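Hand-held gripper: hard foam pads or soft rubber pads?

Board: Grippers and end effectors
Started by senthil_a

senthil_a
Hello all. I want your opinion on pads for a hand-held gripper, the kind with a wide camera behind the fingers. We have two sets of fingers from Clongate. One set has ribbed foam on the inside, the other has smooth rubber with a thin skin. The task is kitchen work: plates, small boxes, spoons, a bottle now and then. The foam is more forgiving when I close too fast. The rubber holds thin handles better, but it pulls the object to one side if I am not well centered. I recorded 400 demonstrations with each set in February and I still can't decide. The policy trained on foam does better on plates. The policy trained on rubber does better on spoons. Which one would you keep, if you could keep only one?
Senthil Arumugam

kiwi_kiri
Foam, no question. We went through the same thing at Ellery last year. Rubber looks great for the first week and then it picks up grease and dust, and you are wiping it all day. What is your finger opening at maximum?

senthil_a
I measured 80 mm with rubber, a little less with foam because the pads are thicker. For plates I take the rim, so it is enough.

ashton_mck
I disagree with Kiri. Foam gets a permanent dent wherever you squeeze the most. After a while your gripper width reading means something different from what it meant on day one, and the policy has no way to know that. We threw out a whole batch of data for this reason. Rubber, and clean it with alcohol.

kiwi_kiri
Did you check the width against the markers, or only against the motor on the robot side? If the markers are on the finger base and not on the pad, the reading doesn't care about the dent.

ashton_mck
It does care. The base plates come closer together for the same object when the pad is worn. Same spoon, smaller number.

kiwi_kiri
OK, yes, that part is true. But how much smaller? On ours it was 3 mm at the worst, and the policy lived with it.

r_pryor
Three millimeters on a spoon handle is a lot, Kiri :)

Question for Senthil: same camera and same lens for both sets? When we changed fingers on the Plilia arm, the new ones stuck out further and covered more of the view. We blamed the pads for two weeks and it was the view all the time.

senthil_a
Rawiri, this is a good point. Same camera, same lens, but the foam fingers are a bit longer. I will compare them.

ronaldo_n
Sorry for the long post, English is my second language and I write slowly.

I use the foam type, and I have 2,169 recordings with it in the last project, all on one table. My opinion is between Kiri and Ashton. I replace the pads before they look bad, and I write the pad change in the log, so I can split the data later if I need.
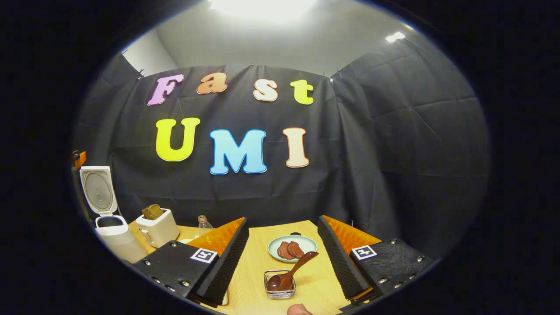 My own trouble was never the grip, it was what the fingers hide from the camera. A wide lens gives you a lot of room, but the tall pads still take both sides of it. With a layout like mine the plate and the little wire basket are safe, they sit in the gap between the fingers. The bottle behind the toaster is the bad one, because the left finger covers part of it. If I want the bottle in the task, I must start from another angle, or move it to the middle. So for Rawiri's question I would say yes, compare the view first, and only then the material.

One more thing, for spoons I do not close straight on the handle. I turn the wrist a little so the ribs go across the handle and not along it. With this habit I stopped missing rubber.

r_pryor
Thanks Ronaldo, useful. Do you keep the big ceiling light on? Ours makes the exposure jump when the gripper tilts up.

ronaldo_n
I keep it on. I locked the exposure by hand and it is acceptable. With auto exposure the markers became too dark on some recordings and the width was lost there.

ashton_mck
I still say rubber for anything thin. But logging the pad change is sensible and we should have done it.

senthil_a
I compared them this morning. The foam fingers cover more on both sides, as Rawiri guessed. This can explain part of my spoon result, because my spoons were near the side. I will record the spoon task again with foam, spoons in the middle, and try the wrist turn. Does somebody know if the Panwood pads fit the Clongate base plates? They sell a shorter foam one.

kiwi_kiri
They fit, but the screw holes are tight. Open them up with a 3 mm drill, by hand, slowly.

ashton_mck
Mine did not fit at all. Maybe an older base plate. Check the hole spacing before you order.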